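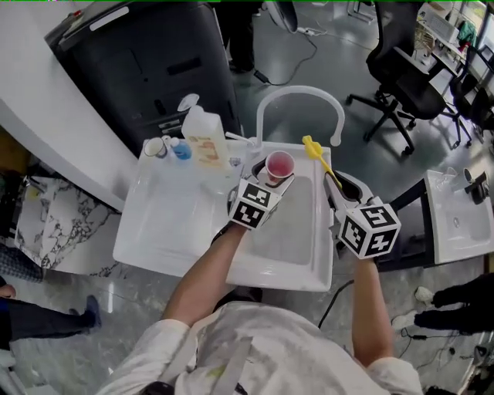

Progress report to the Wamdale Skills Fund
Brivbridge College, Household Tasks Robotics Project
Prepared by Henryk Głowacki, project tutor
2022-06-29

Purpose of this report

The fund asked for a written report at the end of the second term of work, covering what the students have done, what has been spent and what is left. The grant agreement was signed in January and the first equipment order went in the same week.

What the project is for

Students on the engineering course are building a set of recorded demonstrations of ordinary kitchen and washroom jobs, and will use them to train a small robot arm to repeat the simplest ones. The demonstrations are done by hand with a pair of hand-held grippers. Each gripper carries a white cube printed with black square markers, so that its position can be worked out from the video afterwards. The student wears a strap-on camera rig and does the job through the grippers instead of with bare fingers.

We chose the sink as the first station. It has a basin, a flat worktop beside it and a gooseneck tap, and most of the jobs we listed in the application can be done there without moving furniture.

Work done this term

The students have recorded 1285 demonstrations. After checking, 438 were kept. The gap is larger than we planned for. Most of the rejected recordings were lost in the first weeks, when students let one hand pass in front of the other and the markers on the far cube could not be read. Others were stopped early because an object was dropped. We have kept the rejected files, as the group working on error detection wants them.

The cup task is the one we know best. The student picks up a small clear plastic cup holding coloured liquid, brings it over the basin and empties it. Red liquid is used in most sessions because it shows up well against the white sink. The cups are light and bend if the jaws close too hard, and several students needed a full session before they could hold one steady with liquid in it.

The brush task follows on from it. A yellow brush is left on the edge of the sink, and the free gripper has to reach for it while the other hand is occupied. This is the hardest job on the current list. The handle has to be approached at the right angle or the jaws push it along the edge. Students now practise it with an empty cup before they are recorded.

Clearing the worktop was added at the students' request. It uses a mug and bottles of different sizes. It is easier than the other two and has been useful for new members of the group.

Training the arm

The first training run was done with cup demonstrations only. The arm reached the cup in most attempts but often closed its jaws above the rim. A second run, with the later and cleaner recordings added, was better at the grasp and still poor at the pour. We do not yet have results that we would want to publish or show at the Vavness open day, and have told the organisers that we will bring the hand-held grippers for visitors to try.

Student participation

The students work in 3 groups: recording, checking and training. They change over every half term so that all of them have handled the grippers and all of them have had to sort through the files. The checking group has written its own guide to what counts as a usable recording. It was revised twice and is now the version we use.

Attendance has been good. Two students left the course for apprenticeships and two joined from the year below. The new members were taught by the other students, with a tutor in the room.

Spending

The grippers, the marker cubes and the camera mounts have been paid for in full. The cubes were printed in our own workshop, which left money in the materials line, and we used it for spare jaws. The jaws wear at the tips and have had to be replaced more often than expected. The computer for training was bought from Barbieri under the college's usual terms. No money has been moved between budget headings without the fund's agreement.

Problems

Cables are still a nuisance. The power and data leads run across the floor and under the sink unit, and people have to step round them during sessions. We have asked the estates office for floor covers and a socket nearer to the station.

Storage is the other problem. The video files are bigger than we estimated in the application and the shared drive was full by the middle of the term. The college has lent us space on another server until the end of the autumn.

Next term

The recording group will go back to the brush task and try to bring it up to the same standard as the cup. We also plan to record at another sink with a different tap, as all the present data comes from one station and we expect the arm to do badly anywhere else.

We would like the fund's permission to spend the remaining travel money on a visit to the robotics workshop at Vavness. A costed request is attached separately. A reply before the start of the autumn term would allow us to book transport for both year groups.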